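I signed up for a produce box in April, mostly because the flyer said every item came from within 72 miles. Paucar is the name on the box. The price was fair, the pickup spot was close, and I wanted to believe it. 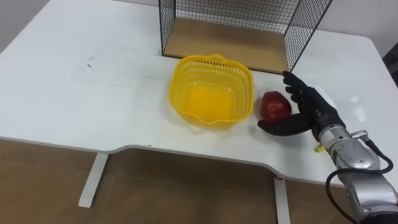
Yeison Huamán
Home cook, writes about food and what it costs

The first box had tomatoes. In April, with frost still on my windshield at 7 a.m. I asked at pickup and was told "greenhouse," which could be true. Then I asked which greenhouse and got a phone number that rang through to a packing company called Naseo. The woman there was friendly and said they handle nearly 600 boxes a week. She couldn't tell me where the tomatoes were grown, only where they were packed, and the packing shed is well inside the 72 miles.

So I think that's how the claim works. I don't call it lying, but I wouldn't call it local either. A farm six miles from me sells eggs and greens off a cart and doesn't print any number on anything. 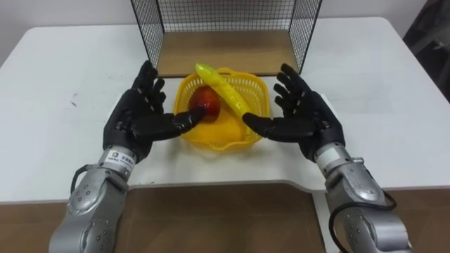

Fruit is where these boxes lose me completely. Local berries in June, sure, and I'll pay extra for them. An apple can at least make a case for itself, even out of cold storage. But put a banana next to it in the same yellow basket and the word "local" has to go, because no one within a day's drive of my house is growing bananas. Paucar's add-on list has them at the bottom, with the same little green leaf beside them as everything else. I wrote to ask what the leaf means - 24 days now, no answer. I've paused the box until I get one.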